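Notes on the Shared Room at Lolta: Shelving, Linens and Light
Posted 24th October by Ramil Dalisay

Further to my earlier post on the move into Lolta, I set out below the present arrangements for the main room. Several readers at the Asfaw site have asked how the shelving was placed and what has been done with the table linens. I have been responsible for both, and the views given are mine.

The shelving
The tall white metal unit has been retained. It was acquired from Zundamel, stock number 2696, and I had proposed placing it flat against the rear wall. My colleagues preferred it in the open, where it could be approached from either side. I objected at the time and now withdraw the objection. The shelves are open and the posts are slim, so the tables at the back of the room remain in view from the front, and a person looking for a colleague need not walk around to find one.

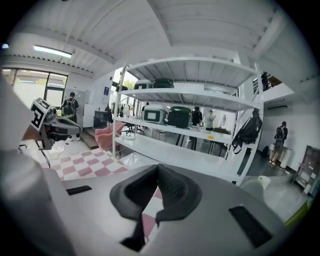 The larger articles have been given the upper levels. This goes against the usual advice, and I would not recommend it to anyone with a low ceiling or a bad shoulder. It does keep the lower part of the unit available for things that come and go during the day. Small bottles and containers should be kept together at one end of a shelf, as they otherwise drift into every gap.

Bags remain a matter under review. Hooks were ordered from Lullow in October and have been sent back once already for being the wrong gauge. Until the replacements are fitted, bags may be hung from the upright of the shelving, one to a side, provided that nothing heavy is placed in them. Bags on the floor are discouraged. I am aware that this is not universally observed.

The linens
The large checked cloth is the one item I would have purchased with my own money. It measures almost 160 centimeters on its shorter side and is therefore awkward for one person to handle. My practice is to take hold of the top edge first, lift a fold, and steady the middle with the other hand before attempting to straighten anything. Pulling from the corner merely moves the wrinkles to the far side of the table.
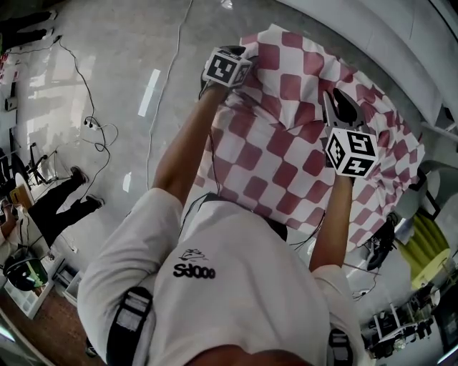
The checked cloth on the table, dark red on white.

A printed pattern of this kind has a practical disadvantage. The squares are slightly wavy by design, and they cannot be relied upon as a guide when folding. I spent part of an afternoon lining up rows before I accepted this. The hem should be used instead.

The cloth is to be folded in half 2 times and no more — a third fold leaves a ridge that does not come out without an iron, and the iron is still at Asfaw.

The ceiling and the lights
The white planks overhead were the reason I first spoke in favor of this room. They have been kept as they were, along with the diagonal beam, and I would resist any proposal to cover either. The fluorescent tubes are plain but adequate. The globe light is less useful and more pleasant, and I have asked that it stay.
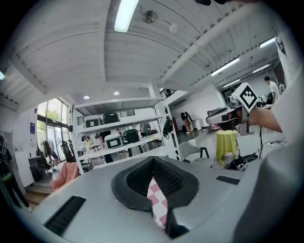

Matters outstanding
The replacement hooks, as noted. A second cloth of plainer design, for which I would welcome suggestions in the comments. Cables on the floor should be run closer to the wall where their length permits, and I will write separately once a suitable cover has been chosen.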